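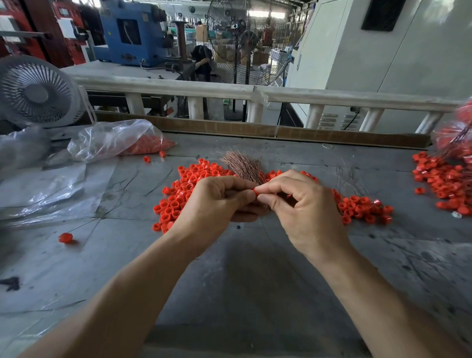
Hand tracker swaps left and right when both hands hold the same small part

Posted in Perception and Tracking, May 16, 2026

I am labeling egocentric video of bench work for a bimanual policy. The still at the top is typical: two bare hands meeting on one small red cap, fingertips hiding most of it, with more red caps heaped on both sides. The pipeline is the Evlow hand detector, then the Jader tracker, then a retargeting step that writes wrist pose and pinch aperture per hand.

While the hands are apart everything is fine. Once they close on the same part, one of two things happens. Either the left and right IDs swap for a stretch and swap back, or one hand is dropped and its track is taken over by the other. The retargeted wrists then jump across the table between consecutive frames.

What I have tried:
- raising the detector threshold (fewer swaps, more dropped hands)
- lowering the IoU gate in Jader from the default (no change I can see)
- tracking the cap as a third object and using it as an anchor (it locks onto some other cap in the heap)

The clips are 20 fps. I would like to fix this in the tracker and leave the detector alone, as retraining it is not in the budget. Is there a standard way to handle it?

tallow_bit

Box IoU is the wrong association cost for this. When two hands share a pinch their boxes overlap heavily, so the assignment is close to a tie and small detector noise decides it. Changing the gate does not break the tie.

Use the forearms. In a head-mounted view the wearer's left forearm normally comes in from the lower left and the right from the lower right, and yours are bare and in view. Fit a line from the elbow side of the forearm mask to the wrist and add the angle difference to the cost matrix. In Jader you can do it with a custom cost callback:

cost = w_iou * (1 - iou) + w_arm * abs(wrap(theta_det - theta_track))

Start with w_arm at 2 and w_iou at 1, with theta in radians. If you have no forearm mask, the vector from the wrist keypoint to the middle knuckle is a poor substitute, but it still beats box overlap.

Two more things. Freeze handedness while the boxes overlap: carry the label from the last separated frame and ignore the classifier until they part. Then run the association backward over the clip as well and compare. Frames where the forward and backward passes disagree are the ones to send for manual review. On my own set of 200 clips, that left 34 needing a person to look at them.

Drop the cap anchor. With that many identical parts next to the hands, appearance features carry no identity, and the part you care about is the one that is mostly hidden. If you need the object pose, infer it from the midpoint between the pinching fingertips during contact and flag it as inferred.

ostler9

Have you tried Rizzi? It does both hands in one model so there is no swapping. I only used it on the demo clips but it was fine.

grommetfield

Rizzi still swaps, only less often. It predicts the two hands jointly, which helps with the dropped hand, but its output has no memory across frames and you need a tracker behind it anyway. It is also slow if you are processing a large archive.

I would add a check on the retargeting side whatever tracker you use. Reject any wrist displacement between consecutive frames that exceeds your arm's velocity limit times the frame interval, hold the last pose, and mark the span as invalid. Drallex has this as a filter node, but it is off in the default config and the limit is in meters per second, not per frame. At 20 fps the interval is 0.05 s. Do not smooth across a swap. A low-pass filter turns the jump into a plausible-looking sweep and the policy will learn it.

pell_harrow

tallow_bit, replying to ostler9: Forearm angle plus frozen handedness cleared the swaps on the clips I had set aside. Dropped hands still occur when one wrist passes behind the other. I have left those spans masked out of the training set for now. The backward pass needed the detections cached to disk first, otherwise Evlow runs twice.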